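Cronin Building, Wumstead
Users' Meeting - Minutes

Held in the ground floor meeting room, April
Start: 5 pm

Present: representatives of the ceramics studio, the bookbinders, the language school, the upholstery workshop, the drawing group and the upstairs workroom users. The managing agent Zekineck was represented for items 1 to 4 and then had to leave.
Apologies: the printmakers, the music teachers.
Minutes: the language school.

1. Minutes of the last meeting

The minutes were read and accepted with one correction. Under "Front door" it was written that the new lock would be paid by the users. It should say that it is paid by Zekineck, and the users pay only for extra keys. The corrected version will be put on the notice board by the lift.

The drawing group asked that the minutes are sent out sooner than last time. The minute taker agreed to this and apologised for the delay.

2. Heating on the first floor

The bookbinders reported again that their room is cold in the morning and too warm after lunch. They showed the notes which they have kept during the last weeks. The paper in the store cupboard has started to curl at the corners and one order had to be made again.

Zekineck answered that the valve on the first floor was looked at in winter and the heating engineer did not find a fault. The bookbinders said that the engineer came in the afternoon, when the room is always warm, and they would like him to come when the building opens. Zekineck accepted this and will ask for a visit before 9 in the morning.

The upholstery workshop does not wish the temperature for the whole floor to be raised. Their room is already warm enough and they work with the window open on most days. There was a longer discussion if the two rooms are on the same circuit. The plan of the pipes that hangs in the boiler room is old and it does not show the wall which was built between them. Zekineck will look for a newer plan.

Action: Zekineck to arrange the morning visit and tell the bookbinders the time.
Action: Zekineck to look for the newer plan.

3. Goods lift

The lift stopped again between the floors, this time with clay inside and fortunately no people. The ceramics studio had to carry the rest of the delivery by the stairs. They asked if the load limit on the sign is still correct, as the sign was moved here from the old lift.

Zekineck confirmed that the sign is wrong and that a new one is ordered. Until it arrives, users are asked to make two journeys with heavy goods and not to hold the door open with a box or a chair. The door sensor has been damaged by this before and the repair was expensive.

The language school said that some of their students use the goods lift to go to the classes. They will be told again to take the stairs or the passenger lift. A notice in simple English will be made, with a small drawing, and the drawing group offered to do the drawing.

Action: Zekineck to put up the new sign.
Action: language school and drawing group to make the notice.

4. Service charge and the reserve

Zekineck presented the figures for the year. The cost for cleaning was lower than planned and the cost for water was higher. The reserve is now at 1,000 pounds, and Zekineck proposed to leave it there until the roof gutter at the back has been inspected.

The upholstery workshop asked why the water has increased. The ceramics studio said openly that a part of it is probably theirs, because the second sink is now in use. They are ready to discuss a separate meter. Zekineck will ask for a price. Nobody was against leaving the reserve as it is.

The drawing group, who use their room only for two evenings in the week, repeated the wish to pay by hours and not by floor area. Zekineck replied that this is a question for the contract and cannot be changed in the middle of the year. It will be put on the list for the renewal.

Action: Zekineck to get a price for a water meter.

Zekineck left the meeting after this item.

5. Room bookings with Lellix

The new booking page, Lellix, has been used since the beginning of the year. Most users are content with it. The following problems were collected:

- A booking that repeats every week disappears when one single date is cancelled. The music teachers wrote about this in their apology and the language school has had the same.
- The confirmation comes in the night, and then it is too late to change something for the next day.
- The ground floor room appears with two different names, "Meeting" and "Meeting GF". There were double bookings because of this.

The bookbinders manage the page at the moment and will remove the second name. For the other two points they will write to the help desk. Until there is an answer, please do not cancel a single date in a series yourself but send a message to the bookbinders.

It was also agreed that a booking can be made at most 3 months before the date. Some rooms were full already until the autumn and this was felt to be unfair for the smaller groups.

Action: bookbinders to remove the double name and write to the help desk.

6. Tables in the upstairs workroom

The tables in the upstairs workroom stand together and are used as one long surface. The language school would like to borrow one of them for the exam days, when the ground floor is not large enough. The bookbinders prefer that they stay as they are, as they sometimes need the full length for laying out big sheets.

The upstairs users have no objection to lending a table if it is put back on the same day. They asked that it is lifted and not pulled, because of the floor. The join between the tops was also discussed. The bookbinders said that a thin sheet can catch there, and they now put a long board over it before they start. The upholstery workshop suggested clamps under the edge, which can be taken off when a table is needed elsewhere - they have suitable ones and will try it.

It was reminded that hot cups should not be put directly on the tops. A box of cork mats is in the cupboard next to the door.

Action: upholstery workshop to try the clamps.
Action: language school to send the exam dates to the upstairs users.

The tops and the join, upstairs workroom:

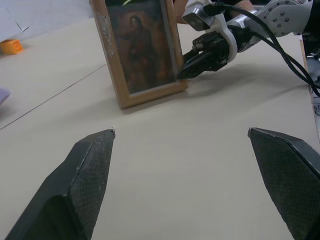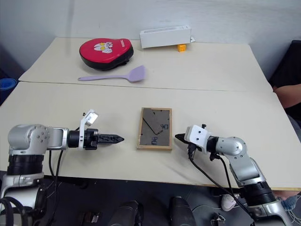
7. Open studios day

The users decided to hold the open day again this year, in June, with the same opening hours as last time. The upholstery workshop would have preferred a later date because of a large order, but they can take part with a smaller display in the corridor.

Visitors had difficulty last year to find the entrance, as the sign was behind the parked cars. The drawing group will paint a larger one for the corner of the street. The ceramics studio asked for a clear rule about the kiln room. It will be closed for visitors for the whole day, also when the kiln is off.

The language school can offer coffee and cakes in the ground floor room. The money from this will go towards the sign and the printing of the leaflet. The text for the leaflet should be not longer than five lines per group, and it should say what people can see or try and not the history of the group. Texts are to be sent to the drawing group before the end of April.

There was a question if the leaflet should also be given out at Wumstead station. This needs a permission, and the ceramics studio will ask for it. Last year about half of the leaflets were left over, so fewer will be printed.

Action: all groups to send their text.
Action: drawing group to make the sign and the layout of the leaflet.
Action: ceramics studio to ask at the station.

8. Kitchen and waste

The shared fridge was cleaned and the food without a label was thrown away. Some users were not happy about this, because the notice was put up only the day before. In future the notice will hang for a full week.

Fabric rests and paper rests should not go in the kitchen bin. The paper container is behind the building, left from the bicycle stands. The key for it hangs again on the hook by the back door, please return it there.

The kettle has been replaced. The old one is still in the cupboard and may be taken by whoever needs one, for example for mixing paste. The bookbinders said yes to this.

9. Other business

The lamp over the back steps does not work. The ceramics studio will report it to Zekineck, as nobody from the agent was in the room any more.

The printmakers asked in writing if the other users are disturbed by the smell of their cleaning liquid. The language school said that it is noticed in the corridor in the evening, but only for a short time. They would be grateful if the door is kept closed.

A pair of reading glasses in a green case was left in the meeting room. They are with the minute taker.

Next meeting: in September, same room, at 5 pm. Items for the agenda can be sent to the language school until one week before.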